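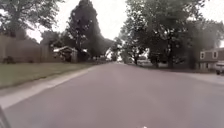 Apuntes de la clase 2: talón, fascia plantar y compañía

Bueno, seguimos donde lo dejamos. El otro día vimos los huesos del pie y me quedé con las ganas de entrar en lo que de verdad trae a la gente a consulta, que es el dolor de talón. Os paso los apuntes tal como los tengo yo, un poco a mi manera, así que si algo no se entiende me lo preguntáis el lunes antes de empezar la práctica.

Repaso rapidísimo de anatomía

La fascia plantar es una banda gruesa de tejido conectivo que sale del calcáneo (de la tuberosidad medial, esto apuntadlo bien porque luego lo vamos a palpar) y se abre en abanico hacia los dedos. Ayuda a sostener el arco longitudinal interno. Cuando despegamos el talón y los dedos se extienden, la fascia se tensa y el arco sube: es el mecanismo de windlass, o de molinete, como prefiráis llamarlo. A mí me gusta enseñarlo con el pie del compañero: levantadle el dedo gordo con el pie relajado y mirad cómo se marca el arco. ¡En algunos pies es espectacular!

Debajo del calcáneo está la almohadilla grasa, que amortigua. Con la edad puede perder grosor y elasticidad, y entonces aparece un dolor más central y más difuso, que se confunde muchísimo con lo otro.

Fascitis o fasciopatía

Veréis los dos nombres. «Fascitis» es el que usa todo el mundo, incluidos los pacientes, pero en los casos que llevan meses lo que se suele encontrar es degeneración del tejido con poca inflamación, y por eso muchos autores prefieren fasciopatía. En el examen me valen las dos palabras, pero quiero que sepáis explicarme la diferencia.

El relato típico es casi siempre el mismo: dolor al dar los primeros pasos de la mañana, que afloja al rato de caminar y vuelve al final del día o después de estar mucho tiempo sentado. Si alguien os cuenta eso y además le duele al apretar en la cara interna del talón, ya tenéis medio diagnóstico hecho.

Factores que conviene preguntar

Aumento brusco de actividad (el clásico que se pone a correr en febrero después de todo el invierno en el sofá).
Muchas horas de pie, sobre todo en suelo duro.
Sobrepeso.
Poca flexión dorsal de tobillo, normalmente por gemelos y sóleo acortados.
Pie muy plano o muy cavo, aunque aquí los estudios no son tan claros como nos contaban a nosotros en la carrera.
Calzado muy gastado o un cambio reciente de zapatillas.

¿Y el espolón? Pues el espolón calcáneo sale en la radiografía de mucha gente que no tiene ningún dolor, y hay gente con un dolor tremendo y la placa limpia. No le digáis a nadie que «tiene un clavo en el talón», por favor, que luego no hay quien le quite el miedo a apoyar.

Diagnóstico diferencial

Pensad en otra cosa cuando el cuadro no encaje. Si hay hormigueo o quemazón hacia la planta, atrapamiento nervioso (túnel del tarso o nervio de Baxter, que en las fotocopias del curso pasado aparecía como «Baster», corregidlo si las tenéis). Si duele al comprimir el calcáneo por los dos lados y ha habido un aumento grande de carga, fractura por estrés. Si duelen los dos talones en una persona joven, con rigidez matutina larga y dolor lumbar, hay que valorar una espondiloartritis y derivar. Y en niños en edad de crecimiento, enfermedad de Sever, que es del cartílago de crecimiento y no de la fascia. Fiebre, dolor nocturno intenso o un talón rojo y caliente: al médico sin esperar.

Tratamiento conservador

La mayoría mejora sin cirugía, pero tarda, y eso hay que avisarlo el primer día. Lo básico es ajustar la carga (bajar kilómetros, no meterse en la cama), estirar gemelos y fascia, y fortalecer. El estiramiento específico se hace sentado, con el pie cruzado sobre la otra rodilla, tirando de los dedos hacia la espinilla, mejor antes de levantarse. Para la fuerza, elevaciones de talón con una toalla enrollada bajo los dedos, lentas, progresando según tolerancia. Las plantillas y el vendaje pueden aliviar a corto plazo, y las infiltraciones las decide el médico, que tienen sus riesgos (rotura de la fascia y atrofia de la grasa, entre otros).

Para la próxima clase

Traed pantalón corto y una toalla pequeña. Haremos la palpación por parejas, el test de windlass sentado y en carga, y la medida de la flexión dorsal con la rodilla contra la pared. El examen son 50 preguntas y de este tema caen 2 seguro, además del caso práctico. Leed también lo de tendón de Aquiles, aunque sea por encima, que empezamos con eso en cuanto recojamos las camillas.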